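Toy library drops late fees, adds Sunday hours

Grurnlow's toy library is done with late fees starting in March. Board voted Sunday. It also opens two extra hours a week.
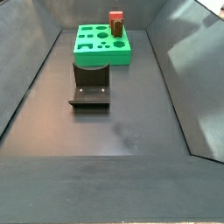

Why now

Fees brought in $2,352 last year, says director Isauro Carrillo. Most of it from a handful of families, who then quit coming.

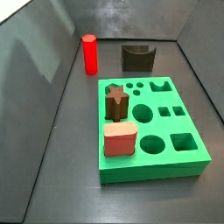 Loans stay at seven days, puzzles and sorters included. Lose a piece, say a red hexagonal block, and you pay for teh piece only. Not the set. Old balances get wiped.
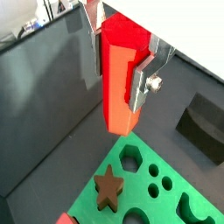 Eimear Conneely said she would of come back sooner if she'd known, and wants the longer hours kept through summer.

Cards are free at the Chaudhary Street desk. Bring proof of address.
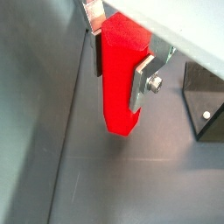 Shape sorters go out for seven days under the new rules.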